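How to Say No Without Writing a Legal Brief About It

Print this page | E-mail this page

Reading time: 7 minutes

Most people can say no to a telemarketer. The trouble starts when the person asking has a face, a name and a casserole dish they once lent you.

Psychologists have plenty to say about why refusing feels so bad. Some of it comes down to guilt, some of it to the fear of looking selfish, and a good deal of it to a simple mistake: we assume the other person will be far more upset than they are. They asked six people. You were fourth.

What follows is a method for turning down a request in two sentences. It works for favors, invitations, group trips, bake sales and the coworker who wants you to "take a quick look" at a document with 12 tabs. It won't make you feel wonderful the first time. By the fifth or sixth time you will mostly feel hungry, or whatever you were feeling before they asked.
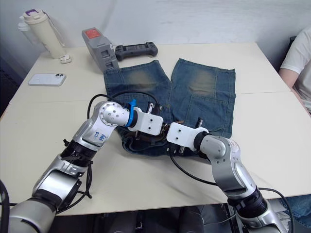 Nicanor Cisternas
Staff writer, Habits and Behavior

First, find out what you do now

Before you change anything, keep a list for two weeks. Every time someone asks you for something that would cost you more than a few minutes, write down three things: what they asked, what you said, and what you wanted to say. Use the notes app on your phone or the back of an envelope. I used Billent, a list-making app that kept congratulating me on my productivity while I recorded my failures.

My own list was an education. In one stretch in May I agreed to proofread a wedding speech, join a carpool going the wrong way, and attend a timeshare presentation at a place called Zimora Springs in exchange for a free toaster. I have a toaster. I now have 2.

When you read your list back, you will probably see that you have a style. There are three common ones.

The instant yes. You agree before the other person has finished the sentence, and learn the details later. Sometimes the detail is a kayak.

The fog. You say "maybe," "let me see" or "that could be fun," and hope the whole thing dies of neglect. It doesn't. It comes back as a calendar invite.

The legal brief. You do say no, but with exhibits. Your back has been acting up, the car is making a noise, your sister might be in town, and you have always had a thing about bowling. By the end, the other person knows more about your health than your doctor does and has a solution for every item.

The brief deserves the most attention, because people who do it believe they are already good at this.

Step 1. Buy a little time

If you are an instant-yes person, your first job is to put a gap between the question and the answer. Pick one sentence and use it every time. Mine is: "Let me check and tell you tonight."

The word "tonight" matters. Without a deadline you have just produced fog. With one, you have made a small promise that you can keep, and you've moved the decision to a moment when no one is looking at you hopefully.

Practice the sentence out loud. Yes, in the kitchen, like a lunatic. Under pressure we fall back on whatever our mouth has said most often, and if that is "Sure, no problem!" then that is what will come out, no matter how many articles you've read.

Step 2. Decide as if it were tomorrow

A request for three months from now looks harmless. The calendar is blank, and you imagine a future version of yourself who is rested, organized and fond of potlucks. Researchers who study planning have a lot of sympathy for this mistake and make it themselves.

So ask: if this were tomorrow morning, would I want to do it? If the thought makes your shoulders climb toward your ears, the answer in three months will be the same, only with less warning.

Do this test for money, too. My cousin's friend asked me to put $791 toward a share of a boat named Espiritu. In the abstract I could see myself at the rail, squinting. Then I imagined handing over the money tomorrow, and the squinting stopped.

Step 3. Write the two sentences

Sentence one is the no. It should contain the word "can't," "won't" or "no," and it should come early. "I can't help with the move this weekend." If a stranger reading over your shoulder couldn't tell whether you'd agreed, start again.

Sentence two is something kind that is also true. "I hope it goes smoothly." "Thanks for thinking of me." "The new place looked great."

Then stop. Put the phone down. Everything you are about to add is for your own comfort, and most of it will be used against you.

A few before-and-afters:

Before: "Ugh, I would LOVE to but this week is insane, and I think I'm getting something, and I'm also not sure I'd be much use since I don't know anything about drywall, but keep me posted??"
After: "I can't do the drywall with you. Good luck with it, and send pictures."

Before: "Hmm, possibly! What time does it finish?"
After: "I won't make it to the recital. Please tell her I said break a leg."

Before: "I guess I could do some of it."
After: "No, I can't take that on. I appreciate you asking me."

They look rude on the page. They don't sound rude. Read them in a normal, friendly voice and notice how quickly they're over.
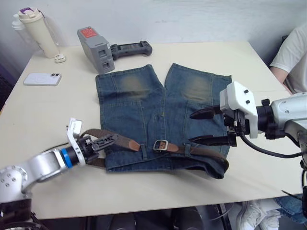

By Nicanor Cisternas, who covers everyday psychology and is still learning to decline dessert

Step 4. Leave the reason out, or give just one

You are allowed to give a reason. With people you love it would be strange never to. But keep it to one, make it real, and don't decorate it.

A single reason sounds like information. Four reasons sound like an alibi. The more you offer, the more the listener suspects that none of them is the true one, and they're usually right.

Be careful with reasons that can be fixed. "I don't have a ride" is an invitation to be given a ride. If what you mean is that you don't want to go, a practical excuse only postpones the conversation until you are in the passenger seat. "I'm staying in that night" can't be solved by anyone with a minivan.

Step 5. Survive the silence

After you say no there will be a pause. In person it lasts a second or two. By text it may last all afternoon, during which you will compose the other person's side of the story, including the part where they tell everybody.

Do nothing. Don't send a follow-up. Don't offer half of the favor, or a different favor, or a fruit basket. The pause is usually a person thinking about who else to ask.

When the reply does come, it will very often be "No worries!" I once spent 40 minutes drafting an apology to a neighbor in my old building on Tulmont Street after turning down a request to feed her lizards. She had already found someone and had forgotten she'd asked me.

Step 6. Handle the second ask

Some people ask again. Usually it's optimism and nothing worse. The second ask comes with a smaller number ("Just an hour?") or a bit of flattery ("You're the only one who's good at this"), and it catches people out because they've used up all their courage on the first round.

Repeat your first sentence, nearly word for word. "I can't help with the move." You don't need a better version. Changing the wording suggests that the answer is still being worked out, and that a third ask might finish the job.

If there's a fourth ask, you have learned something about the person and may change the subject to weather.

What about the boss?

Work is different, mainly because they pay you. A flat no to a manager can be fine in some offices and memorable in others. Try handing back the choice: "I can do the slides or the budget by tomorrow. Which one do you want first?" You've been clear that both isn't on the menu, and you've let the person with the bigger chair pick.

Don't say this if you could easily do both and just wanted to leave early. Managers have been known to check.

Saying yes properly

Once you have had some practice, you may get carried away. I went through a phase of declining things I'd have enjoyed, simply because the sentence had started to come out so nicely. I missed a very good barbecue that way.

So keep the list going a while longer, and add a column for the yeses you were glad about. If you say yes, say it cleanly as well. "Yes, I'll be there at noon" is a kinder thing to receive than a grudging "fine, I guess" followed by a week of sighing. And then turn up at noon. If they hand you a toaster, you can say no to that too.

Published 08/12/2025

Print this page | E-mail this page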